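Brindance-list: Re: Old towers, memory and the blue clips
18/06/2020

Print this message | E-mail this message
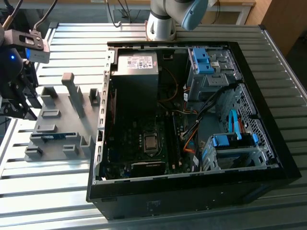
Horrocks wrote that the tower should be stripped for parts and the shell sent to metal recycling, as the board is too old to bother with:

> I would pull the power supply and the drives and let the rest go.
> We have 42 of these on the shelf at Hokthorpe already and no
> takers since January. What are you hoping to get out of it?

A working machine, mainly. The side panel is off and the tower is lying down, so it's easy enough to get at everything. There are two memory slots to the right of the CPU socket. Before I order anything I'd like to know what the board will take, and I can't find a manual under the Nuven part number (3390).

The drive brackets in this model are blue plastic, and so is the latch on the optical drive cage. Go easy on them. I snapped one on another tower last winter by forcing it sideways — it wants to be lifted first, then slid. If anyone has spare brackets in the same colour, I'll pay the postage.

I'm leaving the CPU where it is. I've only got a dab of thermal paste left and would sooner keep it for the cooler.

Two questions for the list:

- Has anyone run a newer supply in this case without cutting the bracket?
- Is a 76 cm SATA cable too long to tuck in beside the drive bay? It's all the shop had.

Replies on list, please.

Recent messages
Re: Beeping on start-up, no picture
Wanted: grey side panel
Cable ties, box of 705, free to pick up
Re: Dust filters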